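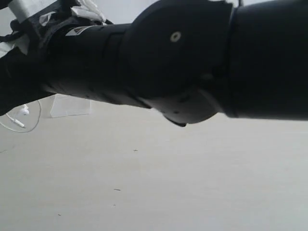
According to Hala Ezzat, the free throw is the only shot in basketball that can be studied properly, and most clubs still study it badly. They count makes and misses. She would sooner know where on the rim each miss landed.

Ezzat has coached shooting for 14 seasons, the last three of them with the women's side at Pelkonen. We spoke after a morning session, with the second group of players already warming up at the far basket. She had a printout on her knee and referred to it often.

The printout covered the preseason block: 1466 free throws, all taken in practice, all logged by hand. Each attempt is entered with the player's number, the result and one of five codes for contact: short, long, left, right or clean. A second column records whether the player had just finished a sprint.

"The percentage tells me who to foul," she said. "It doesn't tell me what to fix. If a player shoots 70 percent and every miss is short, I have one problem. If the misses are spread over the whole rim, I have a different one, and it will take longer."

Short misses are the most common entry on the sheet. Ezzat puts this down to the legs. A tired player bends less at the knee and tries to make up the distance with the arm, so the ball leaves lower and flatter. A flat ball sees a smaller opening. The rim is 18 inches across and the women's ball a little over nine, which leaves room for error only if the ball comes down at a decent angle.

"People hear that and they start shooting rainbows," Ezzat said. "A very high ball is harder to control for distance. I want the entry somewhere in the middle forties, in degrees. I don't chase the last degree. I want it to be the same angle on the first shot and on the last one."

Left and right misses are treated as a separate matter. She looks first at the feet, then at the elbow, and leaves the wrist until the end. The shooting foot is set slightly ahead of the other, toes at the line, and it must go down in the same spot each time. She has the players find the nail hole that marks the center of most hardwood lines and set up from that. On courts without one she has them use the middle of the rim bracket.

The routine before the shot is fixed for each player and written down. One has three dribbles, a breath and the shot. Another has no dribbles at all. Ezzat does not care which, provided it fits well inside the 10 seconds the rules allow under the women's college and high school codes she grew up with, and the five seconds her present league gives.

"Five seconds sounds tight, but a normal routine is about half that," she said. "The trouble starts when a player adds something. She misses one, she adds a dribble. She misses another, she wipes her hands. By the fourth quarter it's a different shot."

Upendo Kombo, the backup center, was the case she came back to most. Kombo arrived with a two-motion shot: the ball went up to the forehead, stopped, and was then pushed. Her misses were long and short in equal measure. Ezzat took out the stop and changed nothing else for three weeks.

Kombo joined us for a few minutes with ice on one knee. She described the change as dull. "It was 200 shots a day from the line, in pairs, never more than two in a row," she said. "You shoot two, you walk off, you come back. I wanted to stay there and find a rhythm. She wouldn't let me."

The rule of two is Ezzat's firmest. In a game, she pointed out, a player rarely gets more than three from the line at once, and she gets them cold, after contact, with other people standing along the lane. Long unbroken sets produce good numbers that don't carry over. Of Kombo's logged attempts in the block, 182 were taken straight after a sprint – the ones Ezzat reads first.

She would not give out individual percentages. She did say that Kombo's misses are now nearly all short, and she counts that as progress. "Short I can work with. Short is legs and conditioning."

The next block begins in September, with the same five codes and one more column, for the score called out before each pair. Kombo has asked to go first. Ezzat has her down for seventh, after the sprints.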